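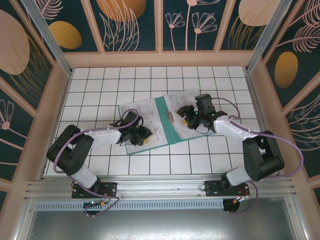 *Fig. 2. Both arms at the open binder.*

### Before you start a binder run

I keep these rules taped up at the Brulix bench, and I'd love it if you did too!

1. Clear the tiles of everything except the binder.
2. Walk both arms through the job at low speed first (I give it 60 seconds).
3. Check that each cable has slack at the elbow and wrist.
4. Hands out before you hit run, always.

**Caution:** Pages can tear if the two arms pull against each other. Stop, open both grippers, then start again from step 2.

**Note:** Log every stop, even the silly ones.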